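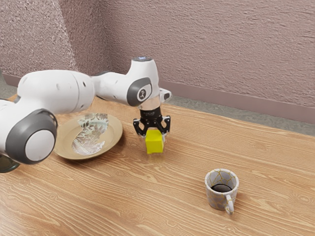 Werkstattbuch, Juni, Montag

Kaseinfarbe, zweite Versuchsreihe

Beginn 8:20 Uhr. Die Putzplatten aus der ersten Reihe sind durchgetrocknet und hängen jetzt an der Nordwand. Platte 3 kreidet stark, Platte 5 kaum. Beide haben denselben Kalkanteil, der Unterschied muss also vom Quark kommen. Für 3 war es der Quark von Mercado, für 5 der vom Hof in Lutititz. Der aus Lutititz ist trockener und riecht weniger sauer. Fettgehalt laut Etikett bei beiden null, trotzdem hatte der Mercado-Ansatz nach einer Stunde einen leichten Film.

Neuer Ansatz heute, alles gewogen:

Magerquark, abgetropft: 56 g
Sumpfkalk: 14 g
Wasser zum Aufschließen: 52 ml
Pigment: Caput mortuum hell, vorher mit Wasser angeteigt

Quark und Kalk erst ohne Wasser verrührt. Nach ein paar Minuten wird die Masse glasig und zieht Fäden, dann erst das Wasser in kleinen Portionen dazu. Letztes Mal ging das zu schnell und es blieben Klümpchen, die sich auch durch das feine Sieb nicht mehr drücken ließen. Diesmal glatt. Der Leim hat 13 Minuten gestanden, bevor das Pigment dazukam.

Der Ton auf dem nassen Putz ist deutlich dunkler als gewünscht. Abwarten. Die Farbe hellt beim Trocknen stark auf, das war bei den Ockertönen genauso. Vergleichsstreifen auf Karton liegt im Trockenregal, mit Bleistift beschriftet — bitte nicht wieder mit Filzstift, der blutet durch den nächsten Anstrich.

Aufgetragen mit der ovalen Streichbürste, kreuzweise, zwei dünne Lagen. Zweite Lage nach der Mittagspause. Auf der linken Hälfte von Platte 8 habe ich den Grund vorher nicht angefeuchtet, dort zieht die Farbe sofort weg und man sieht jeden Ansatz. Rechte Hälfte gut vorgenässt, läuft sauber. Für das Treppenhaus in Prorkberg heißt das: abschnittsweise nässen, von oben nach unten, und zu zweit arbeiten. Allein ist die Wandhöhe nicht zu schaffen, ohne dass die Kante antrocknet.

Wischprobe mit dem dunklen Tuch an Platte 5: fast nichts. An Platte 3 ein breiter heller Streifen auf dem Tuch. Platte 3 bleibt trotzdem hängen, ich will sehen, ob sie mit der Zeit noch nachhärtet.

Den Rest vom Ansatz habe ich entsorgt, der hält höchstens bis zum nächsten Tag und stinkt dann. Eimer sofort ausgespült. Die Bürsten stehen im Wasser, müssen heute noch raus.

Skonisska hat wegen der Pigmente geantwortet. Das helle Caput mortuum ist lieferbar, die Umbra erst wieder nach der Sommerpause. Für den Sockel also entweder warten oder aus Eisenoxidschwarz und Ocker mischen. Probemischung noch nicht gemacht. Das Schwarz ist sehr ausgiebig, lieber mit der kleinen Waage arbeiten.

Offen:
Trockenton Platte 8 morgen früh bei Tageslicht ansehen, nicht unter der Röhre
Sumpfkalk nachbestellen, im Fass ist nur noch der Bodensatz
Versuch mit einem kleinen Zusatz Leinölfirnis im Sockelbereich, eigene Platte
Schutzbrillen: eine ist zerkratzt, ersetzen — mit Kalk wird hier nicht ohne gearbeitet

Nachtrag 17:10 Uhr: Platte 8 rechts schon merklich heller, geht ins Rosa. Links fleckig, wird nichts mehr.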